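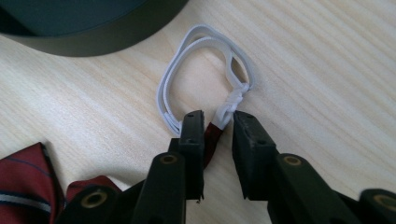 My aunt Nurhan left me the shop and 157 hats, and I'm telling you right now I had never so much as replaced a button.

Driltlow is not a hat town. It's a town with a bakery, a bus stop and a river that smells like pennies in May, and why she thought it needed a milliner I couldn't say. But people came! They came from Geum on the early bus with their boxes on their laps, and they sat in the green chair and told Nurhan Dursun all about their sons, and she pinned and steamed and never once told them to hurry up.

So the first person through the door after the funeral was Ye-ji Ki, and she didn't want a hat. She wanted elastic.

"White," she said. "Flat. She always had it."

I went through the drawers. I found chalk, a harmonica, a jar of hat pins, a bill from Kalteo for felt (unpaid, thank you, Aunt Nurhan) and finally a loop of flat white elastic with a big lumpy knot in it and a strip of dark red cloth hanging off the end. I put it on the table and we both looked at it.

"That's mine," said Ye-ji.

"It's got a rag on it."

"That's not a rag, that's my dress." She picked up the red end and rubbed it with her thumb. "From the recital. I was nine. The hat kept blowing off and your aunt tied it on me with this, and she sewed a piece of the hem to it so I'd know which side went to the left."

I asked why it would matter which side went to the left, and she gave me a look exactly like my aunt's.

Well, I made coffee. What else do you do? She told me the hat had been straw and too big, that a boy named Sizwe Khumalo had played the trumpet so badly the mayor got up and moved his car, and that the elastic left a mark under her chin that lasted until supper. She'd brought it back the next morning to say thank you and Nurhan had said she'd keep it for next time. There wasn't a next time. Ye-ji gave up singing and went to work for Greketti, selling bathtubs, and she had only come home now for two days.

"So do you want it?" I asked.

She tried to get the knot out. She went at it with her nails and then with one of the hat pins, and I tried too, and I think we made it worse. Whoever had tied that thing had meant it.

"I could cut it," I said.

"Don't you dare."

She stretched the loop between her hands a couple of times -- there was still some spring in it -- and then she reached over to the shelf and took down a black hat with a round brim, one of my aunt's own, and held it out to me. I put it on. She came around behind me and fitted the elastic over the crown and under my chin, with the red bit on the left, and it pinched like anything.

"Too tight?" she said.

"A little."

"It's supposed to be."

The bell went and in came Mr. Fajardo from the bakery with his Panama in a paper bag, wanting to know who was running the place these days and whether they could do anything about the sweatband. Ye-ji looked at me. I still had the hat on.

"Sit down, Teodoro," I said, and I went to look for a needle.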